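室内设计基础 第四讲:小户型里的色彩与尺度
授课:Boonmee Srithong

上一讲我们量了一整套房子,大家的手绘平面图我都看完了,真的很好,有几位同学连门的开启方向都标得清清楚楚!这一讲开始讲颜色。颜色是整门课里我最喜欢的部分,所以讲义写得长了一点,请先通读一遍再来上课,带上色卡和铅笔。

先看几个房间,只留意墙面和地面的色调:
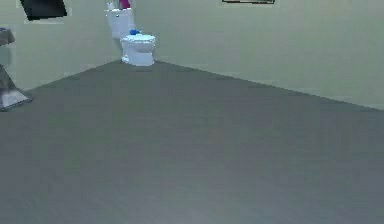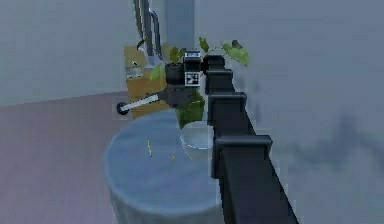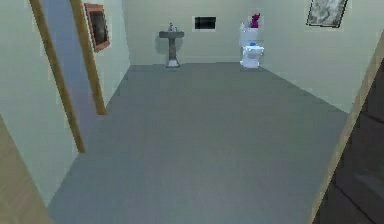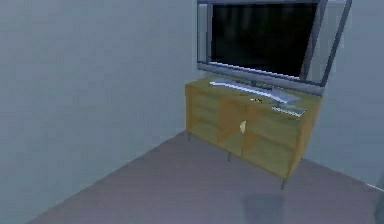 一、为什么先谈明度,后谈色相

初学者选颜色,往往第一句话就是“我想要绿色”或者“我想要蓝色”。可是站在房间里,眼睛最先分辨的是深浅。浅灰绿和浅灰蓝放在一起,隔几步看几乎是一家人;同样是绿色,浅豆绿和墨绿却会把房间变成两个世界。

所以我请大家养成一个习惯:先把色卡按深浅排成一列,再谈冷暖。排的时候眯起眼睛,细节糊掉了,深浅关系就跳出来了。这个办法土得很,但我用了这么多年,每次还是觉得神奇。

墙面浅、地面深,是最稳妥的搭配,重量落在脚下,人站着踏实。反过来做也可以,浅地深墙会有一种包裹感,适合书房和影音室,只是对灯光要求高得多,留到灯光那一讲再展开。

二、低饱和色的脾气

低饱和的颜色(就是掺了灰的颜色)在小面积色卡上看着有点闷,同学们常常嫌它“脏”。请千万别急着换!颜色一旦铺满整面墙,鲜艳程度会被放大,色卡上刚刚好的绿,上墙以后可能像薄荷糖。色卡上略显沉闷的那一号,上墙后反而清爽。

Iltska 老住宅的改造作业里就有这样一个例子。往届一个小组给卫生间挑了很鲜的苹果绿,试刷之后四面墙互相反光,连镜子里的脸都泛青。后来他们往灰的方向退了两号,效果好得让全组都坐在地上不肯走。

要记住的两点:
面积越大,饱和度越要收;面积小的东西,比如毛巾、靠垫、灯罩,可以大胆放开。
相对的墙会互相染色,转角处尤其明显,试刷时一定要刷到转角两侧。

三、地面是第五面墙

很多人把预算和心思都花在墙上,地面随便选个“耐脏的”。其实在卫生间、走廊这类家具少的空间里,地面占的视觉面积非常大。走廊的地面如果有方向性的纹理,顺着长边铺,空间显长;横着铺,空间显宽。道理简单,可是现场拿两块样板来回转一转,你会发现差别大得惊人。

灰色地面看似百搭,也分冷暖。偏蓝的灰配木色家具,木头会显得更黄;偏紫、偏红的灰配木色,就柔和得多。这是补色在起作用,第二讲的色环图请翻出来对照。

四、尺度:家具和墙面怎样对话

颜色定了,再来摆家具。客厅的电视柜是个绝佳的练习对象,它通常是一整面墙前唯一的水平线。柜子太短,电视像踮着脚;柜子太长,过道又被吃掉。我的建议是先在墙上贴纸胶带,把柜子和屏幕的轮廓贴出来,走远看,坐下看,再从厨房门口看。

转角斜放家具也值得一试。斜放会牺牲背后的一块三角形地面,换来的是更宽的观看角度,对进深浅、开间宽的房间很友好。画平面图时,请把那块三角形也画出来,并写上你打算怎么处理它,空着也是一种处理。

卫生间的洁具位置受管道约束,能动的余地不多。立柱式洗手盆占地小,柱子两侧露出地面,房间显得轻;柜式洗手盆能收纳,但体量感强。两种都画一画,再比较!

五、课堂练习(两人一组)

第一步,从 Gronow 色卡册里选出四张深浅不同、色相相近的颜色,按明度排列,贴在练习纸左侧。
第二步,剪一块长100毫米、宽100毫米的方卡,涂上你选的墙面色,再剪一块宽100毫米、长200毫米的长卡,涂上地面色。把两块卡折成直角,拿到窗边看一次,拿到日光灯下再看一次。
第三步,交换作品,替同伴写下三个形容词。不许写“好看”。
第四步,对照同伴的形容词,决定要不要调整,并把调整的理由写在背面。

六、阅读与作业

阅读:课程读本中 Ultholm 公寓的改造一章,重点看走廊那几页平面图,作者对门洞高度的讨论特别精彩。
作业:选自己家里的一个房间,画一张平面图、一张展开立面图,提出两套配色方案。一套只改墙面,一套只改地面。每套附一段文字,说明你希望人走进去时有什么感觉。请在三月课程汇报前交到 Wuvevance 工作室的文件柜,手绘、电脑绘制都欢迎。

下一讲讲灯光,请带一只手电筒和一张白纸。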